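About Prarna

Prarna is a small company for home care of clothes and bedding. We started with one client and one borrowed ironing board, and today we take care of 122 households in Uladberg and the villages near it. Our team has 13 people. Most of them learned the work at home first, and after that in our training room on Kauppinen Street.

Our main service is the bedroom visit. We fold what is clean, sort the knitwear from the thin things, and put the bed in order. Many of our clients sleep on a bamboo mat in the warm months, and such a mat needs its own care. It should lie flat, with the sheet smooth under it – otherwise the small tiles press into the fabric.

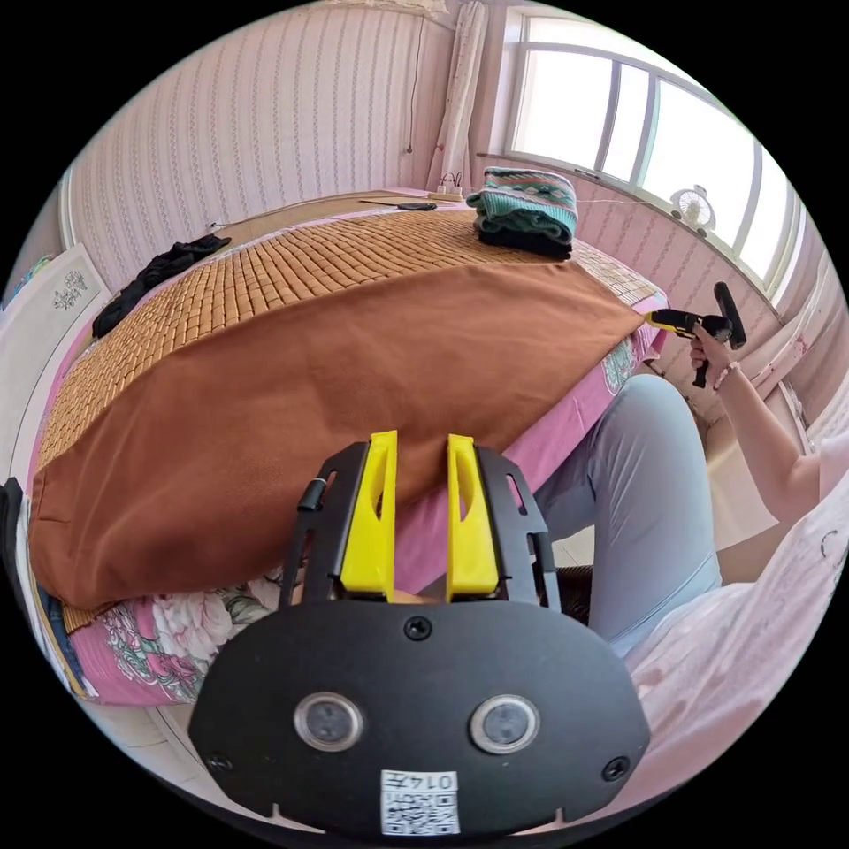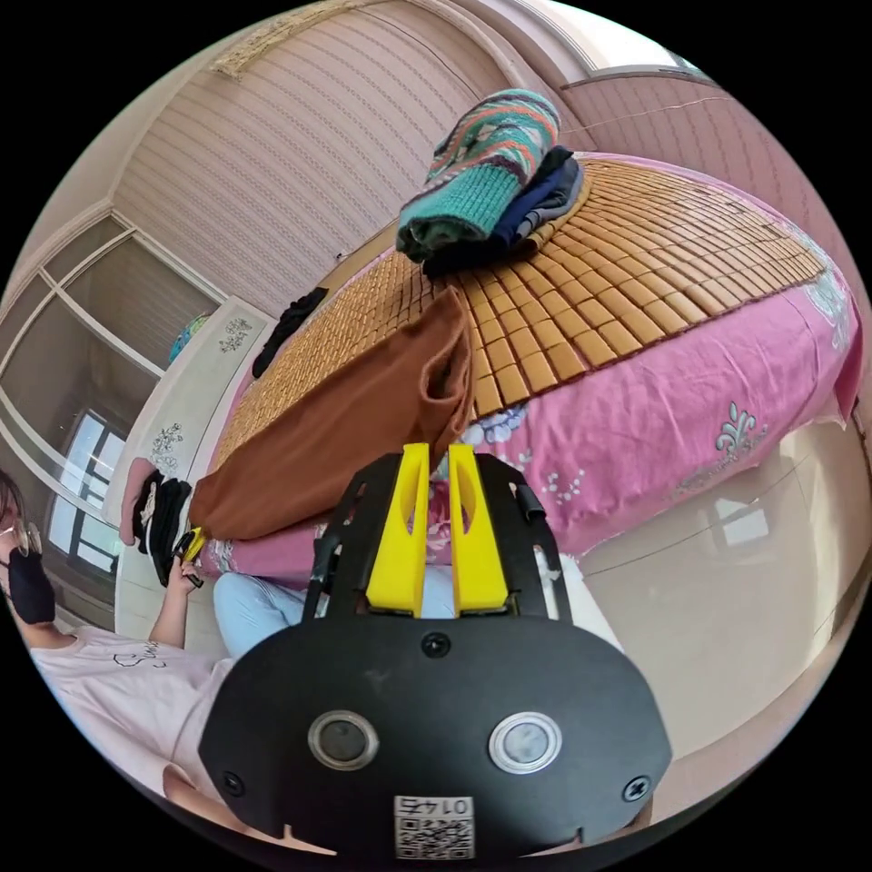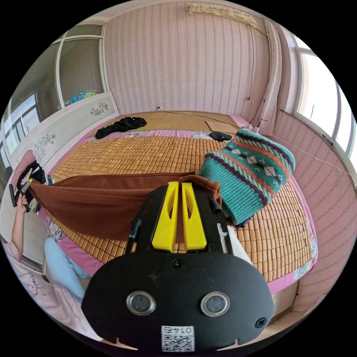
Page last changed: May

For folding we keep a few simple rules. A large cloth is taken by its edge and laid out across the bed before the first fold. Sweaters are folded, never hung. Black clothes go in their own pile, so the lint of light towels does not come on them.

New colleagues practice for 12 days before they visit a client alone. We also offer the Premus plan, where the same person comes every week and knows already which drawer is for what.

You can visit us on Monday in the training room, office 716. Please ring the lower bell – the upper one belongs to the dentist.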